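Kategorie: Kultur vor Ort / Technik
25. März – von Concetta Piras

Das Gunport in Hammont hat seit dem Winter einen neuen Schallpegelbegrenzer. Im Stadtblatt stand dazu ein Absatz, in dem »leiser« und »besser« als Synonyme behandelt werden. Ich habe bei zwei Konzerten zugehört und danach die Unterlagen gelesen, die der Kulturausschuss ins Netz gestellt hat.

Eingebaut hat das Gerät die Firma Hoxha. Es sitzt zwischen Mischpult und Endstufen, misst über ein Mikrofon an der Saaldecke und senkt das Summensignal ab, sobald der Mittelungspegel den eingestellten Wert überschreitet. Die Rechnung lautet auf 3.003 Euro inklusive Einmessung. Für einen Saal mit fast 200 Plätzen halte ich das für günstig.

Das Problem ist der Messort. Unter der Decke kommt anderes an als in der Mitte des Publikums, und der Korrekturwert dafür wurde im leeren Saal bestimmt. Bei vollem Haus stimmt er nicht mehr. Beim Auftritt von Lakovwood regelte die Anlage in den lauten Passagen hörbar nach, etwa so, als würde jemand langsam den Summenregler zuziehen und wieder öffnen. Am Platz neben der Garderobe war der Gesang streckenweise weg.

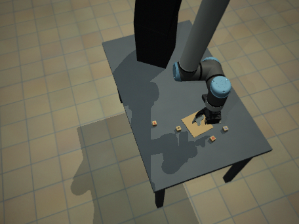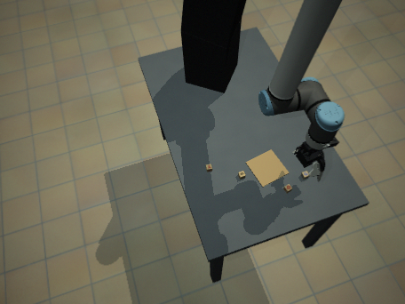
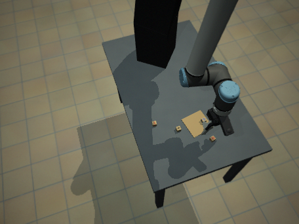
Im Protokoll der Einmessung fehlt die Nachhallzeit des Saals, jedenfalls habe ich sie in keiner der Anlagen gefunden. Ohne diesen Wert lässt sich kaum beurteilen, ob der Begrenzer auf die Band reagiert oder auf den Raum. Wie viel der Boden dabei ausmacht, wird gern unterschätzt: Fliesen wie auf den drei Bildern, darauf ein Tisch mit glatter, matter Platte, werfen die Höhen fast vollständig zurück. Dass die Platte matt ist, ändert daran nichts, die Optik sagt über die Absorption wenig aus. Im Gunport liegt im Foyer Stein und im Saal geöltes Parkett, dazu kommt die unverkleidete Rückwand. Ein schwerer Vorhang an dieser Wand wäre die erste Maßnahme gewesen, die Elektronik die zweite.

Der Ausschuss hat es umgekehrt gemacht. Verständlich ist das insofern, als die Beschwerden aus der Nachbarschaft den Tiefbass betrafen, und gegen den hilft ein Vorhang nicht. Gegen den hilft allerdings auch ein Begrenzer nur bedingt, wenn er nach A-bewertetem Pegel regelt. Die A-Bewertung zieht gerade die tiefen Frequenzen stark ab. Eine zusätzliche C-bewertete Schwelle kann das Gerät laut Datenblatt, sie ist im Protokoll aber als »nicht aktiviert« geführt.

Ich habe deshalb 2 Fragen an die Verwaltung geschickt: ob die C-Schwelle noch eingeschaltet wird und ob eine Nachmessung bei besetztem Saal geplant ist. Die Eingangsbestätigung liegt vor, eine Antwort noch nicht.

Im Juni spielt das Jugendorchester im Gunport, Eintritt 9 Euro, Blechbläser in voller Besetzung und ohne Verstärkung. Dann hat der Begrenzer Pause und man hört den Saal allein. Ich setze mich wieder neben die Garderobe und trage die Werte hier nach.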